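Tilberg Cell Set-Up Guide
Section 4: Preparing a shared table for pick-and-place work

4.1 Scope

Follow this section each time the Tilberg controller is used on a table in a room where other people are working. It covers the table surface, the containers and the approach limits. Emergency stop wiring is covered in Section 2.

4.2 Before you start

Set the controller to HOLD. The amber lamp must be steady. If it flashes, go back to 3.6.

Have the site risk assessment at hand. A change of table, container or room layout requires a new entry in it.

4.3 Clearing and marking

1. Remove loose paper, cups and hand tools from the work area.
2. Wipe the surface with a lint-free cloth. Do not use wax or polish.
3. Mark the outer limit of the work area in the controller (menu SPACE, page 2). Leave 200 mm between this limit and any fixed object.
4. Route lamp and monitor cables behind the limit.

CAUTION: A glossy surface can return ceiling light to the sensor. Run the glare check (4.5) before teaching any position.

4.4 Placing containers

1. Use one color per container position. Green, black and red are preset; other colors must be taught.
2. Place the containers so that the gripper can reach each one without passing over another.
3. Keep open surface between containers and in front of them.
4. Enter the rim height of each container. For nested baskets, enter the height of the upper rim.

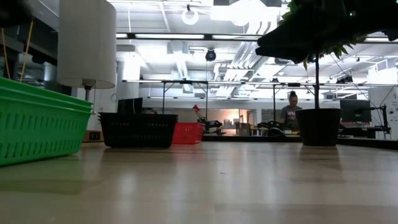
Two nested baskets should be taught as one container, Floria wrote in response to the draft of this section, but only if the operator checks that the upper one is fully seated. A basket that rides up even slightly puts the rim above the taught height, and the controller has no means of noticing. The check has been added as step 5.

5. Press down on both ends of the upper basket. If it moves, separate the baskets and teach the height again.

NOTE: Plants, lamps and monitors near the table count as fixed objects. Foliage that overhangs the work area must be entered as a height limit – the sensor does not detect thin leaves reliably.

4.5 Glare check

1. Switch on all room lights that will be in use during operation.
2. Select CHECK, then GLARE. The test takes 19 seconds.
3. Read the result. A value under 1000 is a pass.
4. If the test fails, fit the matte mat or move the sensor, then repeat from step 2.

4.6 People in the room

Tell everyone present before leaving HOLD. Keep the first run at reduced speed, with one operator at the stop button.

Revision: 20 February 2024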